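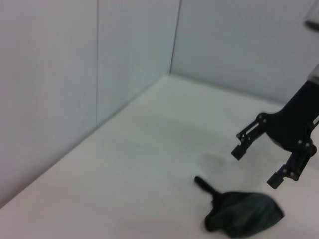
Cuesta Walking Club | Members' Blog

So I finally did the long one! Eighteen miles, Skosley and back, and my feet have only just started speaking to me again. I'd been putting it off since spring because I kept telling myself I was a "three miles and a muffin" sort of person. Then Rochelle Pruitt signed me up for the August walk while I was away from the table, and that was that.

We met at the Metach trailhead at 5:30 in the morning, which I had not known was a time people stood around in parking lots. Shoshana Dvorak was leading, and she'd brought a thermos the size of a fire hydrant (bless her). The first stretch is all gravel road past the water tank, easy going, and I spent it talking way too much. By the second gate I'd gone quiet. It climbs for 2 miles there with no shade at all, and the sun comes up right in your face.

My big mistake was socks. I wore the thick winter pair, thinking more padding would help, and I had a blister on each heel before we even reached the creek. Rochelle taped me up on a flat rock and gave me her spare thin ones, and I swear it was like getting new legs. If you're coming on the next one, pack spare socks! Pack two pairs and give one to me.

Lunch was at Skosley, on the grass behind the old feed store. I had a cheese sandwich that had been sat on, and it was still the best sandwich I've eaten this year. We stayed too long, of course, and the walk home was hot and slow, with a lot of singing from the front and a lot of grumbling from the back (me). There's one mean little hill right before the cars that I'm not ready to discuss.

I got home, lay down on the kitchen floor with my boots on and ate cereal out of the box. Next up is the Rovby loop, which Shoshana says is flatter. She also said that about this one. I've put my name down anyway, and I've already bought the socks.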